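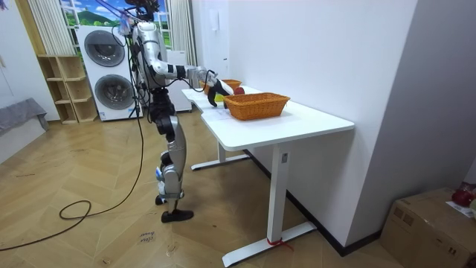 It would be a great pity, one reader wrote to us after last year's Apple Day, if the only apples anyone in Flastport ever tasted were the ones that come four to a tray, when there are trees at Garside older than most of the houses.

3 min read

We have had that letter on the noticeboard ever since, so it is a real pleasure to report that Apple Day is coming back to Garside Orchard on 21st September, and that it will be a good deal bigger than before. The gates open at 10 in the morning and the pressing carries on until the light goes or the fruit does, whichever comes first.

The orchard has 318 trees on the slope between the old railway line and Fadance Lane, and after the frosts we had in April there were plenty of gloomy faces about the place. The lower rows did suffer, and the early dessert apples were thin. Higher up, though, the blossom came late and missed the worst of it, and the cookers have cropped so heavily that several branches have had to be propped.

Fullier, the cider makers down by the harbour, are lending three presses for the day, one of them small enough for children to turn by hand. Anyone with a tree at home is warmly invited to bring their own windfalls and take the juice away with them (please bring clean bottles with lids, as there were not nearly enough to go round last time, and some people went home with juice in a teapot). Bruised fruit is perfectly all right for pressing. Anything brown all the way through should go on the compost heap by the gate.

There will also be an identification table, which was the busiest spot in the whole orchard last year. If you have inherited a tree and have no idea what it is, bring a few ripe apples from the sunny side, with their stalks on and a leaf or two if you can manage it, and leave them unpolished. Some varieties can be named in a moment and others lead to long and very friendly disagreements, so do allow time for a cup of tea.

For those who would like to keep their apples through the winter, there is a talk on storing in the packing shed after lunch. Grafting demonstrations will have to wait for the spring, but you can put your name down at the gate if you would like to learn.

Entry is free, and the cake stall will be in its usual corner under the walnut. Parking on Fadance Lane is very tight and the verge gets soft after rain, so the 401 bus is much the easier way to come. It stops at the bottom gate, and the driver will generally let you on with a sack of apples if you ask nicely. Dogs are welcome on leads.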